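3.2 Cover letters and the two-page limit
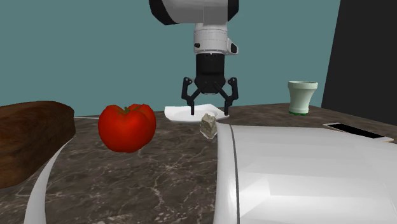

Figure 4. Rendered view, arm and two-finger gripper over countertop.

Cover letters were scored apart from the resumes, by the same readers, one week later. The Fallosdale sample came in first and was the cleaner of the two, all typed, nearly all one page. Kukenness came in late and mixed: letters pasted into the body of an email, letters saved as a second resume by mistake, a few with no letter at all. Those with no letter were kept in and scored zero on the letter scale (see 3.4 for what happens if they are dropped). Applicants for technical posts often wrote about one machine they knew well, and the readers liked this, but the wording was loose. "Worked with robots" tells a hiring manager very little. Letters that named the equipment in plain terms were moved up at the first sort more often than letters which did not, in both towns.

Length next. The call for applications asked for two pages at most, resume only, letter not counted. Most kept to it. The ones who didn't were mainly older applicants with long work histories and they lost points on layout but not on content. We had expected both to fall. One reader marked down anything over the limit without reading on, which came out only when the score sheets were compared; those sheets were rescored by a second reader and the rescored values are used throughout.

Order of sections. Education first or work first. For people less than 5 years out of school it made no difference that we could find. For everyone else, work first did better, and the gap was wider in Kukenness. Could be the employers there, who are smaller and hire for a named opening, where the Fallosdale firms hire into a pool and sort people afterward. Could also be the readers. We can't seperate the two with this design.

Objective statements. Still common, still copied. The same sentence about a challenging position with room for growth turned up again and again, sometimes with the name of another employer left in it. Readers skipped these lines, by their own report. Taking them out of a test set of resumes and scoring again moved almost nothing. A short summary of skills in the same spot did a bit better, mostly where the skill words matched words in the posting. Matching was done by hand, not by software, and plurals and verb forms were counted as matches.

References. "Available on request" took up a line and earned nothing. Full names and phone numbers on the resume itself were disliked by the Fallosdale readers, who saw it as careless with other people's details, and liked in Kukenness, where someone might just pick up the phone. Another local habit that a single rule would miss.

3.3 Score sheets and agreement

Each resume was read twice. The sheet has 12 items, taken over from the Pyo placement office form with the handwriting item removed and an item on email addresses put in its place. Readers had 90 seconds for the first sort, then as long as they wanted for the full sheet. Agreement on the first sort was good. On the full sheet it was good for layout, dates and spelling, weak for "tone", and so bad for "overall promise" that we report it only in the appendix. Tone should be split up before anyone uses the form again. At present it covers politness, confidence and reading level in one box, and readers told us they scored whichever of the three bothered them most.

Gaps in employment need a note. The form says to mark any gap, no minimum. Some readers marked single months, others only looked at years. We recoded by year. A gap with a short reason given (care of a parent, retraining) scored close to no gap at all. An unexplained gap cost more than a spelling error but less than a missing phone number. Seasonal workers were a problem, as their resumes show a break every February and it was marked as a gap by readers who did not know the trade. Recoding by year takes care of most of this, not all.

The Cavudik resumes, collected under the older form, are left out of this section. Only the first-sort results can be compared, and those are in Table 6.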